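Tagged: Student Work > Robotics & Automation > Product Evaluations

Living With the Grustley Arm Kit: Final Project Report

By Jomar Magbanua, with bench work by Madhu Mathur

Okay so our assignment was to pick one automation product that a small shop could really buy, use it for a term, and report back on whether the thing does what the seller says. Most of the class went for software. Madhu and I went for the Grustley, a tabletop arm kit with a two-finger gripper and a wrist camera, sold by a company called Prutix. I'd wanted to get my hands on one since the summer, and our department already had a purchase order open, so it was an easy pitch to our advisor, Professor Li.

The kit cost 3073 dollars with the student discount. That gets you the arm, the gripper, two sets of rubber fingertips, the camera, a power brick, a table clamp, and one year of Ollidex, the software you use to teach it. Ollidex after the first year is a subscription, and I'll complain about that further down.

What we wanted to find out

The Prutix product page says a new user can teach the arm a simple reach-and-grab job "in an afternoon" with no code. We turned that into three questions. How long does setup take for two people who have never touched one? How often does a taught motion work when you run it again and again? And how much does it fall apart when the object isn't a nice clean cube on a white mat?

That last one mattered most to me. Every demo I've watched uses colored blocks! Blocks are great, but my uncle's repair shop doesn't have any blocks in it. It has chairs and fans and vacuum cleaners, all of them black plastic, all of them full of awkward little gaps. So we made our test plan in two halves, easy objects first and then what Madhu started calling the ugly objects.

Setup

Unboxing to first movement took us one long evening. The clamp is excellent, big and heavy with a proper handle, and I have nothing bad to say about it. The arm joints come pre-calibrated and the printed quick-start card is clear enough that we didn't open the full manual until later (which was a mistake, see below).

The camera was the slow part. It plugs in at the wrist and Ollidex is supposed to find it on its own. Ours didn't show up on my laptop at all. It showed up right away on Madhu's, which is newer, and after a driver update it came up on mine too, but only if I plugged it in before opening the software. That is written on page 20 of the manual. It should be on the card!

Teaching a motion is the part I loved. You hold a button on the forearm, the joints go soft, and you just walk the gripper where you want it while the camera records along with you. Let go and the arm stiffens up and holds. Then you do it again, and again, and Ollidex blends your tries together into one motion that adjusts a little based on what the camera sees. My first few tries were jerky and you could tell in the playback. Madhu has steadier hands than I do, so from the second week on she did most of the teaching and I ran the laptop and kept the log.

The easy half

We started with a sponge, a plastic cup, a marker, and a roll of tape. I won't drag this section out because it went well. The sponge and the tape were close to perfect. The marker gave us trouble when it lay pointing straight at the gripper, and the fix was to teach a couple of extra approaches from the side. The cup was fine as long as we kept the grip force on the low setting.

One thing I didn't expect was how much lighting matters. Our bench is next to a big window, and runs we did after 4 in the afternoon went worse than the same runs in the morning. We ended up pulling the blind and using two desk lamps for everything, and I'd suggest anyone else do the same from the start so they don't have to redo a week of runs like we did.

The ugly half

For this part the job changed. We weren't picking things up so much as getting the fingers into tight places around bigger black objects, close to a part but not bumping into it, and then backing out the same way. Professor Li thought this was a better test than more grabbing, and I agree with her now, although at the time I grumbled because it meant throwing out a chunk of our plan.

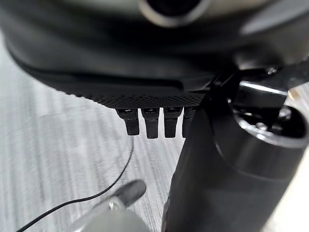
Clearance is where the Grustley gets interesting and also where it gets annoying. Prutix gives you a number for repeatability and we have no argument with it, the arm really does come back to the same spot. But the number is for the arm. It doesn't cover the fingertips, which are rubber and give a little when they brush against something, and it doesn't cover the object having been nudged between runs. If you're reaching toward a gap that's only a bit wider than the finger, those two things eat up all your room.

The other trouble is that black on black is hard for the camera. Ollidex draws a green outline around whatever it thinks the target is, and on dark glossy parts the outline would wander off toward a reflection and sit there happily. Matte surfaces were better. Madhu tried putting a small piece of white tape next to the target and the outline locked on like magic. It felt like cheating, so we logged taped runs separately, but a real shop would absolutely do that and I don't think they should feel bad about it.

The fingers themselves deserve a mention. The rounded tips are good for sneaking into places and bad for holding flat things. You get a second, flatter pair in the box, and swapping them takes two tiny screws per finger and the patience of a saint. I dropped one of those screws into the floor vent. Prutix mailed us a replacement pack for free, and it came fast, so points for support.

Results

We logged 158 runs that counted, not including warm-ups and the window-glare week. I've put the complete log in the appendix binder with our notes on each one, so I'll stick to what we learned from it.

Small, light-colored things on a plain surface: reliable enough that we stopped watching closely. Dark things with no tape: it got there more often than it missed, but you would not want to walk away from it. Dark things with tape: much closer to the easy group. Almost all of our misses came in the last bit of travel, where the fingers were lined up a hair too far to one side. We saw very few where the arm headed off in a totally wrong direction, and most of those were early on, from motions I taught myself (sorry, Madhu).

Retraining helped, up to a point. Going from a handful of taught tries to a couple dozen made a big difference. Past that we couldn't see much change, and teaching gets tiring - your shoulder really feels it by the end of a session.

The software, and the subscription

Ollidex is friendly. Big buttons, a timeline you can scrub, and an undo that works. I wish it let you trim the start of a recorded try, since everybody fumbles for a second before they get going, and right now you have to keep the whole thing or delete it. Madhu wants a way to teach at half speed and play back at full. We sent both requests in and got a polite reply saying the team would look at them.

Now the complaint. When your first year is up, you can still run motions you already taught, but you can't teach new ones without paying. For a lab that's fine. For a one-person shop that changes jobs all the time, teaching is the whole point of owning the thing. The product page does mention this, down near the bottom under the shipping info. I'd want it next to the price.

Would we recommend it?

For a school, yes, easily. Two students with no background got useful work out of it in one term and we both had fun, and nothing broke except the one screw, and that was me. For a small shop I'd say maybe, if the parts are light colored or you're okay with tape, and if somebody there likes fiddling. My uncle asked if he should get one and I told him to wait and see what happens with the subscription.

If we'd had more time I wanted to try a ring light on the wrist for the dark parts. Madhu sketched a bracket for it that clips on above the camera and doesn't block the fingers, and her drawing is in the binder behind the log. Whoever takes over the kit next term is welcome to it. The spare screws are in the lid of the case, and please plug the camera in first!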